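Cahier d'atelier, aménagement des bureaux, site de Flemton
Septembre, 9 h 40
Rédaction : Joar Wikström

Objet : remise en ordre du grand bureau commun et reprise du câblage de table.

La séance a débuté par le relevé des alimentations. Le bureau blanc du plateau ouvert doit rester utilisable sur toute sa longueur ; il est donc demandé de regrouper les appareils autour d'une seule multiprise posée sur le plateau et de faire partir le câble vers la gauche. Le passage sous le bureau, proposé par Genivaldo Fagundes, est reporté : les goulottes commandées chez Hägglund mesurent 200 cm et la longueur à couvrir est de 300 cm. Un complément a été demandé, référence Jullent, délai non communiqué.

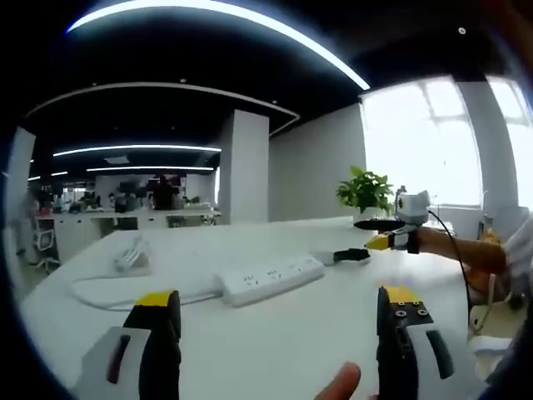 Les plantes en pot sont maintenues sur les bureaux. L'arrosage s'effectuera multiprise débranchée, consigne déjà inscrite au règlement du plateau et rappelée ce matin. Le petit matériel (fiches, cordons, souris) sera rangé en fin de journée dans les boîtes Komatard, une boîte par poste, étiquette tournée vers l'allée.

Éclairage : les bandeaux courbes du plafond noir ne font l'objet d'aucune modification. En revanche, la lumière du jour est très forte côté fenêtres et gêne la lecture des écrans en matinée. G. Fagundes souhaite des stores ; le devis reçu s'élève à 3 546 euros, pose comprise. Montant à soumettre à la direction du site avant tout engagement.

Points restant ouverts :
- longueur exacte du second tronçon de goulotte, à mesurer de nouveau ;
- fixation de la multiprise : adhésif ou pince, essai à prévoir sur 2 postes ;
- étiquetage des cordons, modèle à reprendre du cahier précédent.

Reprise à 14 h. La clé de l'armoire à outillage a été remise à G. Fagundes.

J. W.

Atelier Flemton – Contact : secrétariat du site – © Flemton, usage interne – Haut de page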